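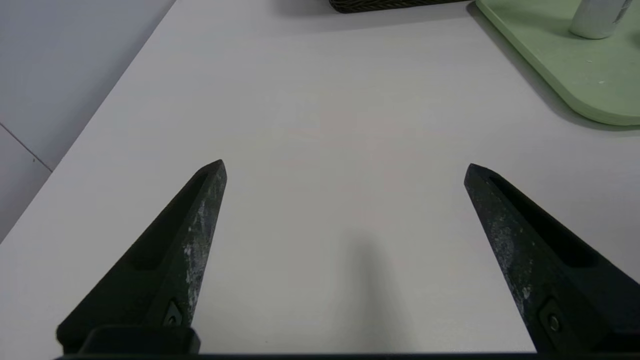

4.2 Arrival patterns and route choice

The Tiltton lantern parade closes the main street between the library and the river bridge for a single evening each summer. In the year studied it was held on 21st August, a Thursday, and the closure took effect at 4:00 pm. Participants could assemble at either end of the route. The published program named the library lawn as the main assembly point and listed the bridge only as an alternative for groups carrying large lanterns.

Arrivals were recorded at 13 observation points by paired observers using hand counters. Counts were entered at 16-minute intervals, a compromise between the shorter interval used in the May pilot, where observers fell behind during peaks, and the half-hour interval used by Blackburn in her earlier work on the Dekiston winter market. Observers did not separate participants from spectators. Costume and lantern carrying proved unreliable as markers in the pilot, as many spectators carried small lanterns bought on the street.

The first clear rise in arrivals came at the bridge. It preceded the rise at the library by two intervals and was concentrated on the footpath from the Rorkemby parking lot. Interviews suggest that families with young children chose this lot for its restrooms and then joined the nearest group of walkers, regardless of the assembly point printed in the program. Arrivals at the library followed the bus timetable closely. Three of the four largest interval counts there fell directly after a scheduled bus from Dekiston.

Total attendance could not be derived by summing the counts, given that the same person might pass several points. The organizers reported 2000 lantern kits distributed in advance through schools and shops. We treat this figure as a measure of interest only. Some kits were shared within households and others were never used, and the organizers kept no record of lanterns made at home.

Route choice after the parade was less varied than expected. Side streets with food stalls held walkers for longer but did not change the direction in which they left. The exception was Karunaratne Lane, where a brass band played until 10:00 pm. Walkers who entered the lane from the library end tended to leave by the bridge end, and this shifted part of the departing crowd away from the bus stop. Late buses left with empty seats while the Rorkemby lot took more than an hour to clear.

Two limits of the data should be noted. Observers at points 2 and 9 changed places during the evening, so the records for those points reflect different counting habits before and after the change. Light rain fell early in the closure period and may have delayed some arrivals. The model in Section 5 therefore excludes both points and begins with the first full interval after the rain had stopped.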